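Home Journals Browse issues Authors Help
Shares 33 Comments 12

3.2 Carrier bags and baskets in the unpacking of produce

The household survey reported by Yeoh in the first part of this study drew 2,465 usable returns from the Siregar and Wuluvari districts. Respondents were asked how fruit and root vegetables were kept between purchase and use. Most named two containers: the thin plastic bag supplied at the market, and an open basket kept on or near the worktop. The present section considers the passage from one to the other, which earlier work on domestic storage has largely passed over.

The carrier bag has little shape of its own. Its handles may stand up or fold over, and the film gathers readily wherever it is held. The basket keeps its form and its opening, and the slots in its floor and sides allow air to pass beneath and around the contents. On a marble-patterned counter the two were set side by side, the basket to the right of the bag.

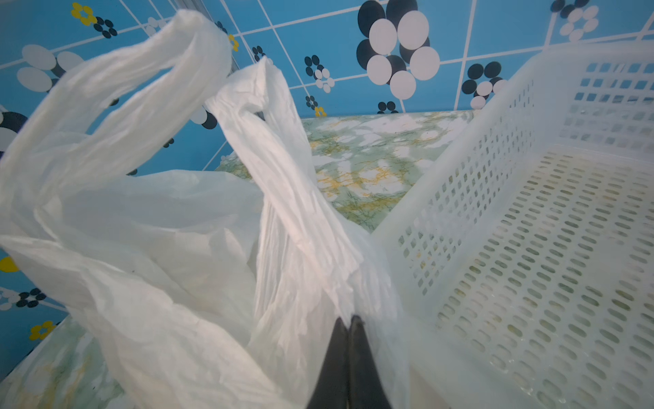
Why do households move produce out of the bag at all? Respondents most often mentioned damp, as moisture collects inside a closed bag and fruit left in it softens sooner.

A second reason concerned sight. Produce in an open basket is noticed and eaten, while produce in a bag tends to be forgotten – particularly when the handles have been tied. Households in the Wuluvari returns raised this point more often than those in Siregar, where baskets were commonly stored on a low shelf.

Practice in emptying the bag also differed. Some respondents tipped the whole load into the basket at once. Others lifted the pieces out singly and set aside any that were bruised. The second method was slower but was preferred for ripe fruit. It requires the mouth of the bag to be kept open, and several respondents described this as the awkward part of the task, especially where the counter was narrow. 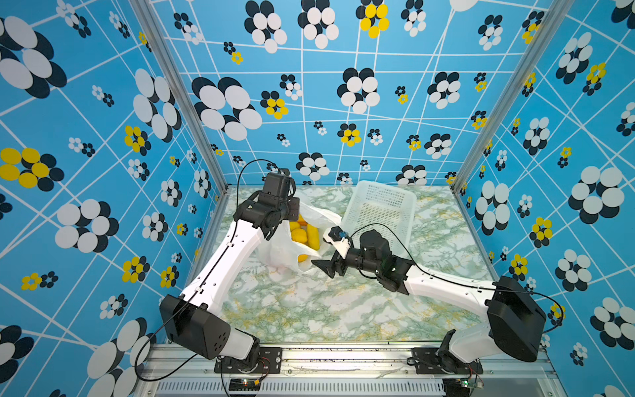 Figure 4. Yellow produce in a translucent carrier bag, with the perforated basket still empty.

The position of the basket was treated as a separate variable. A basket placed close to the bag shortens each movement, but one placed too close is easily knocked. No fixed distance was recommended to respondents, and the written comments suggest that most settled the matter by habit.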